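Zirura > Who we are > How we work

Hello from Rilloscombe! I'm one of the people behind Zirura, a small robotics group with one big interest: teaching robots to handle everyday things by letting people do it first.

Our method is called Morsy. I pick up a gripper by its handle, work with it as if it were my own finger and thumb, and the camera on it records the lot. Each go is one demonstration, and the learning program gets nothing else to study (no hand-written rules, no joysticks).

I've got a real soft spot for the table sessions, where we use slim wooden utensils and the beige holders beside them. They're fiddly little things!

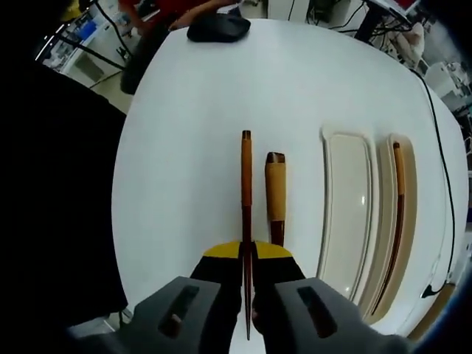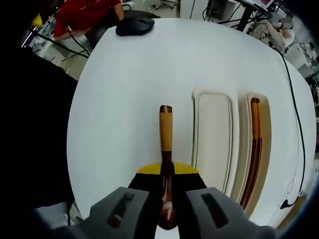
Wooden spoon between the fingers in this last one:

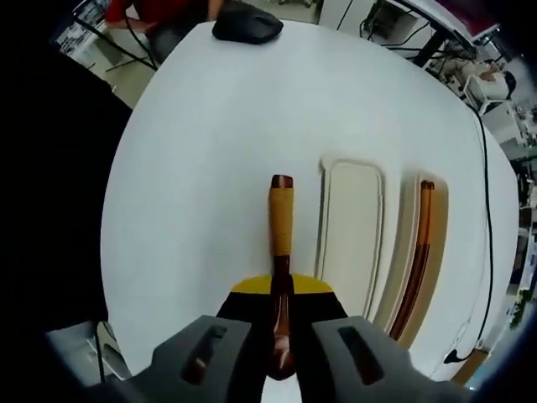 What we've found so far

We trained one version on 500 demonstrations and another on 3,000. The bigger set did better, as you'd hope, but what surprised me was how much it helped to start each go from a different spot. Swapping in 20 fresh starting positions fixed more fumbled grasps than weeks of fiddling with the program.

Thin handles are still our weak point, and we're having another proper go at them in August. Our write-up, Grudarari, has all the results, including the bad ones.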